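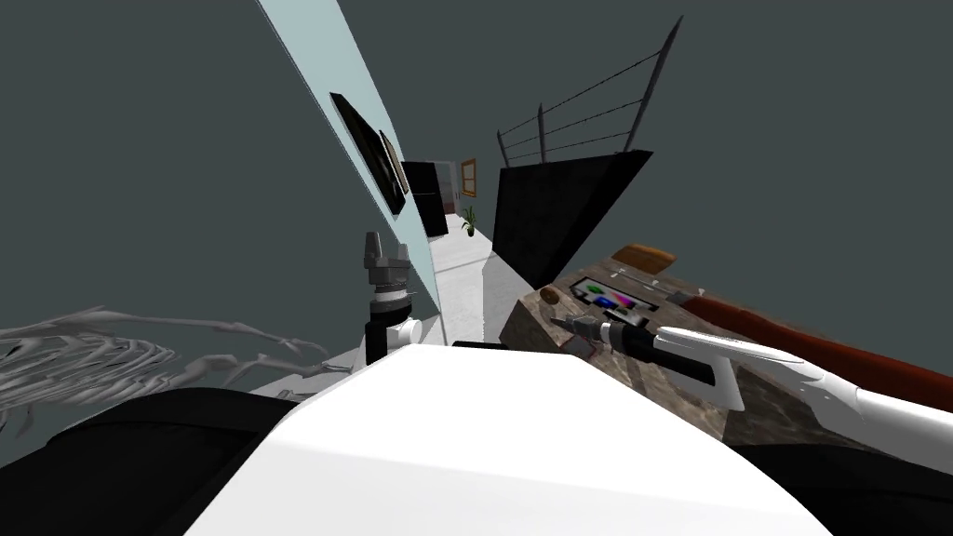 Figure 1. Simulated view, with the right gripper angled down towards the table.

Temero: shelf life of raising agents in dry scone and sponge mixes
Second progress report to Howells
Prepared by Mio Kawaguchi, with oven data from Valter Patrício

1. Period covered

This report covers work from the end of the first storage pull to the close of the second. The third pull is due in March. Figures given in the first report are not repeated unless they have been corrected.

2. Work completed

All sponge mix batches have now been baked at both storage points. The scone mix is complete for the cool store and two batches short for the warm store, where the inner bags had split at the seam. The split bags were weighed, recorded as lost and left out of the results. Replacement bags were filled from the same blend but started storage later, so they will be reported separately.

A total of 109 test bakes were carried out in the period. Each bake used one bag of mix, water at 20 °C and a fixed mixing time. Scones were cut at a single thickness and baked on the middle shelf. Sponges were scaled into tins by weight and moved to the oven within four minutes of mixing. Height was taken at the centre and at two points near the rim, after one hour of cooling.

The gas test was run on every bag before baking. A weighed portion of mix is wetted in a closed flask and the volume of carbon dioxide is read until it stops rising. The reading gives the gas still available, but says little about when it is released in the oven.

3. Results so far

Sponge mix with the slower acid has kept its rise in both stores. Centre height in the warm store is within the spread we see between tins of the same batch, and we do not claim any difference from fresh mix.

Sponge mix with the faster acid has lost height in the warm store. The loss shows first at the rim, where the crumb is tight and slightly grey. The gas test agrees with this: less gas was collected from every warm bag than from its cool partner.

Scone mix is less clear. The warm bags gave lower gas readings, but the scones were hardly shorter. One possible reason is that the dough is stiff and much of the gas in a fresh mix escapes before the crumb sets. We have not tested this. A short run with reduced baking powder in fresh scone mix has been added to the plan, as it would show how much can be lost before the scone changes.

Moisture in the mix was higher than expected at the second pull, in both stores. The flour came in drier than the specification, so it may simply have taken up water from the sugar and milk powder. Flour from the next delivery will be tested on arrival and again after blending.

4. Corrections to the first report

The gas readings for the first four sponge bags were given without the correction for room pressure. Corrected values are in the attached table. The order of the batches is unchanged.

5. Equipment

The deck oven at Skavmont was found to run hot at the back left. Trays are now turned at half time for scones. Sponges cannot be turned without risk of collapse, so the back left position is no longer used for them. This cuts each sponge load from six tins to five and has added 48 hours of oven time to the plan as a whole.

Oven temperatures are logged in Tulix at ten-second intervals. One log was overwritten when two bakes were given the same name - the bake was repeated. Bake names now include the bag number.

6. Spending

The grant for materials and storage is 4000 pounds. Spending to date is 2096 pounds, mostly on flour, packaging and hire of the warm store. The added oven time is met by Skavmont and does not fall on the grant. New inner bags with a wider seam will be a further charge of about 150 pounds, to be taken from the packaging line.

7. Next period

Third storage pull, both mixes.
Reduced baking powder run in fresh scone mix.
Moisture checks on incoming flour.
Repeat gas tests on the replacement scone bags.

8. Decision requested

We ask Howells to confirm whether the faster acid should stay in the sponge trial after the third pull. Dropping it would free enough oven time to bake the replacement scone bags on the original schedule. Keeping it would give a full loss curve, with the replacement bags baked last. An answer before the third pull would be helpful, as the bags have to be moved out of the store the evening before.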